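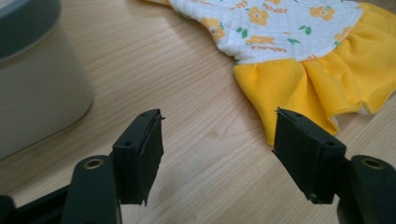 Hard water and the washing drawer

May 17, 2023

The water company's page for Prollow gives our supply a hardness of 254 milligrams per litre as calcium carbonate. The same page says "hard" in one column and 14 in another, without a unit. The 14 is German degrees. I mention it because the menu on the Derneck washing machine asks for a hardness number, also without a unit, and for a good while I had it set from the wrong column of a conversion table.

Calcium carbonate is only the accounting unit. What is dissolved in the water is mostly calcium with some magnesium, balanced largely by bicarbonate. Heat the water and the bicarbonate breaks down, carbon dioxide leaves, and calcium carbonate comes out as a solid. That part is called temporary hardness and it is what furs the kettle. The remainder, mainly sulphates and chlorides, stays in solution when you boil it. Both parts interfere with washing, so for the drawer it's the total that counts.

With real soap the interference is easy to see. Calcium and the fatty acid in the soap form an insoluble curd, which floats, sticks to the tub and greys the cloth. Until enough soap has gone in to use up the calcium, there is hardly any lather. Modern detergents mostly use surfactants that tolerate calcium better, but they aren't immune to it, and powders carry a builder to deal with it. In ours, a powder called Calado, the builder is zeolite with some sodium carbonate. Zeolite swaps its sodium for the calcium in the water and is rinsed away afterwards, or should be.

The packet gives separate doses for soft, medium and hard water. I used to read these as a way of selling more powder. Having now washed at both the soft and the hard dose for a whole winter, I have changed my mind. At the soft dose the towels went stiff, and the white pillowcases drifted towards a dull cream. At the hard dose they did not. I have no instrument for whiteness, only a spare pillowcase from the same set kept in a drawer, so treat this as weak evidence.

Before changing anything I wanted my own figure for hardness. I bought a Cekov drop kit in January. You fill the tube to the 5 ml line, add the indicator, which turns the sample red, then add titrant a drop at a time until it goes green. Each drop is one German degree. The cold tap in the kitchen took 14 drops, and so did the one in the utility room. The result agrees with the water company as well as a drop kit can.

Some practical points on using it. Rinse the tube with the water you are going to test. Hold the bottle upright, as a tilted bottle gives drops of a different size. Swirl after each one. The last drop before green tends to give a muddy brown, and whether you count it is a matter of policy, but keep to the same policy each time.

Small and delicate things are a separate problem. They go in by hand, in a bowl, and the dose on the packet is meant for a full drum. Powder does poorly in a bowl of cool water anyway. The zeolite doesn't dissolve at all, it only disperses, and without the rinsing a machine provides it can dry as a pale dust in gathers and seams. For anything with a frill or doubled collar I now use a liquid without zeolite and rinse 2 times in fresh cold water, pressing the cloth and never wringing it. 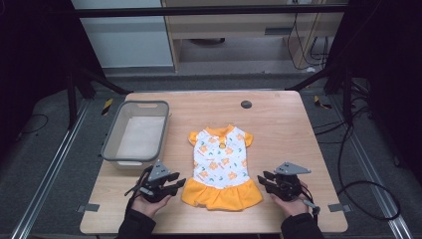

Small flowered dress with orange ruffled skirt, laid flat.

Orange next to white is the combination I am most careful with. Loose dye travels more readily in warm water and over long soaks, so I keep both the temperature and the time down. A damp white cloth pressed on an inside seam will show whether the dye is loose before the whole garment goes in. Hardness has little to do with it, though sodium carbonate raises the pH and some dyes dislike that.

On softeners. An ion exchange unit under the sink would remove the issue for the whole house, at the price of salt, space and a bypass for the drinking tap. We rent, so that is out. The magnetic collars sold for clamping on to the pipe don't remove calcium, and the drop kit would give the same reading on either side of one. White vinegar in the rinse does dissolve carbonate, but I'd keep it out of the machine as a habit, as acid isn't kind to some rubber seals. Citric acid in an empty hot wash does the descaling here, followed by an empty rinse.

The Derneck is now set to 14. It doses nothing by itself, so as far as I can tell the setting only changes how often the descale light comes on. The manual has no entry for it in the index.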